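Lista: automatizacion-y-trabajo
Asunto: Re: Re: lo de Kornley y los turnos
Fecha: sábado, 7:40
De: delegada de sección, planta Momeo

Contesto deprisa, que entro a las ocho y no quiero dejarlo para el lunes. Pego primero lo del compañero de Fehr y voy por partes.

> Hola a todos. En Fehr nos han presentado el plan. El brazo
> de paletizado llega en octubre y detrás viene lo que llaman
> "manipulación fina": utensilios, menaje, piezas sueltas, lo
> que hasta ahora se prepara a mano. Dicen que no sobra gente.
> Dicen también que habrá que "enseñar" al sistema y que lo
> haremos nosotros, en horario normal, sin plus.
> Preguntas: ¿a alguien le han cambiado la categoría por esto?
> ¿Los ritmos, quién los fija? ¿Y qué pasa con los que llevan
> toda la vida en la mesa de preparación y no quieren saber
> nada de pantallas? Toretti, que es quien instala, nos remite
> a la empresa y la empresa nos remite a Toretti.
> Saludos, y gracias por la lista, que sirve.

Vale. Categoría: aquí no, de momento. Lo pedimos en la primera reunión y nos dijeron que enseñar al sistema era "colaboración puntual". Puntual. Llevamos así desde la primavera. Lo que sí conseguimos es que conste por escrito quién hace esas horas y cuántas, y eso luego cuenta. Pedidlo ya, antes de que empiece nadie. Si esperáis a que esté en marcha os dirán que siempre se ha hecho así.

Ritmos. Esto es lo gordo. En Momeo somos 36 en preparación, en tres turnos. Antes del cambio salían 2590 bultos por semana y el reparto lo hacía la encargada a ojo, con sus manías, pero se hablaba con ella. Ahora lo reparte el programa de Kornley. El brazo coge lo fácil, cajas cuadradas, cosas que pesan lo mismo siempre. A nosotros nos queda lo raro: lo blando, lo que rueda, lo que viene enganchado con otra cosa. Y el objetivo por hora no se ha tocado. O sea que haces lo difícil al ritmo de antes, cuando lo difícil iba mezclado con lo fácil y respirabas un poco entre medias. Eso hay que explicarlo en la reunión con un turno concreto delante, con lo que pasó por la mesa ese día, porque en abstracto no lo entienden o no quieren.

Las muñecas: en mi turno más bajas que el año pasado. No digo que sea por esto, digo que alguien tendría que mirarlo. Hemos pedido una revisión de los puestos y nos han dado fecha para después del verano, que es como no darla.

Lo bueno, que también lo hay y no quiero parecer una amargada: nadie levanta ya los sacos de 315. Perdón, los palés, quería decir los palés de 315 kilos, que se movían entre dos con la transpaleta coja. Eso se acabó y no lo echa de menos nadie. Y el ruido ha bajado en la zona de atrás.

Lo de enseñar. Pregunta el compañero por la gente de la mesa de toda la vida. Pues mira, son precisamente los que mejor lo hacen. La pantalla ni la tocan, coges la pinza con la mano, haces la tarea y ya. Lo que cuesta es otra cosa. Tienes que hacerlo despacio, sin los atajos que te has inventado en veinte años, y a media mañana te preguntas para quién estás trabajando exactamente. Una compañera lo dejó a los tres días. Otro está encantado y ha pedido más horas. De todo hay.

Y ojo, que no se hace solo en planta. Parte de las tareas se graban en casas, con menaje normal, palillos, cucharones, ollas, lo que haya encima de la mesa.

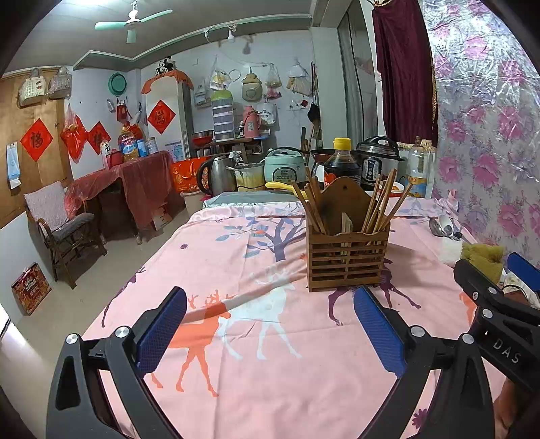

Eso va por otra vía, con otro contrato, y de ahí viene la mitad del lío. A quien lo hace en una casa se le paga por sesión y a nosotros por hora, y el gesto es el mismo. En la reunión pregunté cuánto cobraban y silencio. Pregunté si tenían seguro, quién responde si te quemas con un hervidor, y que lo mirarían. Si en Fehr os ofrecen lo de las casas como "extra voluntario", que os den el papel antes de decir que sí y lo pasáis por aquí (sin nombres).

Lo que yo pediría en vuestro sitio, por orden de urgencia:

- Registro de horas de enseñanza, por persona, firmado.
- Que el objetivo por hora se recalcule cuando el brazo se lleve la parte fácil. Con fecha.
- Que nadie pierda el turno por negarse a grabar.
- Saber dónde van las grabaciones. Nosotros seguimos sin saberlo del todo, Toretti dice una cosa y Kornley otra.
- Formación en mantenimiento básico para quien quiera. Aquí solo la han ofrecido a 3 personas y las tres del turno de mañana, qué casualidad.

Con Toretti un consejo: por telefono nada. Correo y con copia al comité. Cuando escribimos así contestaron en una semana, antes ni caso.

Me dejo lo de las pausas, que es largo. El programa cuenta como parada el rato que el brazo se atasca y tú esperas al técnico, y eso luego sale en tu hoja y no en la suya. Estamos reclamando los del mes pasado. Si alguien lo ha resuelto en otro sitio que lo cuente por favor, que nosotros vamos a ciegas. Tengo las hojas escaneadas, se las mando en privado a quien las quiera, a la lista entera no porque salen nombres.

Entro ya. Leo respuestas esta noche, y si alguno de Fehr quiere hablar antes de vuestra reunión que me escriba y nos llamamos.

Un abrazo y ánimo

--
Archivo de la lista automatizacion-y-trabajo | Contacto con la moderación | © de cada mensaje, su autor o autora | Volver arriba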